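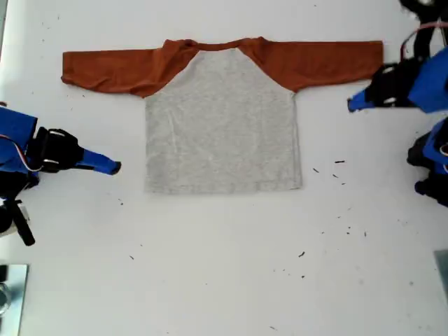

Berkden Fabric Handling Group, Shared Bench Pages

How to Set Up a Folding Run So the Rest of Us Can Use It

Print this page | E-mail this page

Last updated: 2024-10-14

These are the house rules for garment work on the two-arm tables. They apply to shirts, towels and whatever else you carried in from home. Most of them exist on account of a run that had to be thrown out. In March we threw out 92 in one go, and the page got longer.

Before you start

1. Clear the tabletop, then wipe it. Lint counts as stuff. Little dark specks on a white table look like nothing to you and like a very interesting feature to the Niris tracker. Look low on the right side, where crumbs like to retire.

2. Check the cables. Each should hang in an easy loop with slack at full reach. If one goes tight when you extend the arm by hand, fix it now, while it is still a cable.

3. Put your palm on the stop button. You should be able to do this without standing up or apologizing to anyone.

Laying out the garment

4. Collar toward the far edge, hem toward you. We picked this direction by arguing, and the argument is closed.

5. Spread the sleeves straight out to the sides so the shirt makes a wide T. They don't have to match to the inch. A long sleeve that ends in a crumpled cuff is fine, and so are soft creases in the body. Do not iron. Real laundry arrives wrinkled, and a folding policy raised on crisp shirts is useless by Tuesday's standards or anyone else's.

6. Leave open table below the hem. The fold needs somewhere to go.

7. Two-color shirts are welcome. Sleeves in one color and a body in another make it much easier to argue later over which part got grabbed. All-white shirts on the white table need a sign-off from the bench lead, who will sigh.

Parking the arms

8. Start with the fingertips clear of the fabric. Close is allowed. Touching is not, even a bit, even if it "was going to grab there anyway."

9. Hands out of the work area before you enable motion. If a sleeve slips at the last second, disable, fix it, enable again. It takes 40 seconds. We have timed the complainers.

During the run

10. One person drives and one person watches. The watcher does not have a phone.

11. After 3 failed grasps in a row, stop and lay the shirt out again. Do not nudge it along with a pen.

12. Keep the failures. Tag them "fail" in Jolora and say what went wrong in plain words. "Weird" is not plain words. "Left finger closed above the cuff" is.

When you finish

Park the arms, cut motor power, and put the shirt back in the Harms bin, folded. Yes, by you. Allow about 2 minutes, longer if you have been relying on the robots.

Contact: Berkden Fabric Handling Group, bench desk | Copyright 2024 Berkden | Back to top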